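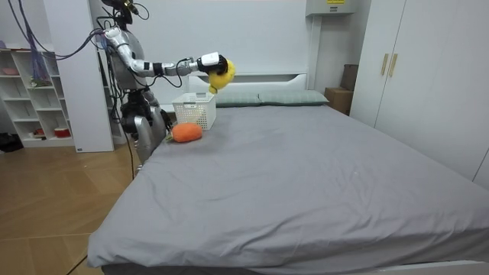

Ojārs Urbonaitė still keeps the log from that afternoon in March printed on paper. He is responsible for test safety at Platura, where a small team teaches a humanoid robot to tidy a bedroom. The task sounds easy: pick up the soft toys from the bed, put them in the basket, go to the next one. "We had done it 144 times that week," he says. "I was already thinking about dinner."

What happened next took two seconds. The robot had a toy in its gripper and was moving the arm over the mattress when the shoulder stopped following its commands. The arm did not fall. It went up, quickly, and then swung toward the pillows, where a colleague had just been leaning to smooth the sheet. "She had stepped back. If she was slower, it would have hit her on the head," Urbonaitė says. "I don't like to say it more softly than this."

An operator pressed the emergency stop, and the motors lost power as they should. But with the power gone the arm dropped on the bed with its full weight. The mattress took the hit and nothing was broken.

The team needed 3 days to find the cause. At first they blamed Clulach, the motion software, which had been updated the evening before. Urbonaitė admits that he wanted this to be the answer. "A software update you can take back. Then you go home." They took it back, and on the sixth run the fault returned.

In the end it was a cable. One of the lines that loop around the shoulder had been tied too short after a repair, and each time the arm reached far out, it pulled a little on the connector of the position sensor. For a moment the controller believed that the arm was much lower than it really was – so it lifted it. "The robot was correcting a mistake that did not exist," he says.

The cable now has more slack and a clamp from Roltano, and the controller stops if the sensor value jumps. The harder change was the rule for people. Before, it was allowed to fix the sheet between two grasps while the arm was holding position. Now the drives must be off and the arm supported.

Does the team follow it? Urbonaitė thinks for a while. "In the morning, yes. At five o'clock I go and look." He has asked for a light barrier along the open side of the bed – the offer from Soylu is still on his desk, waiting for a signature.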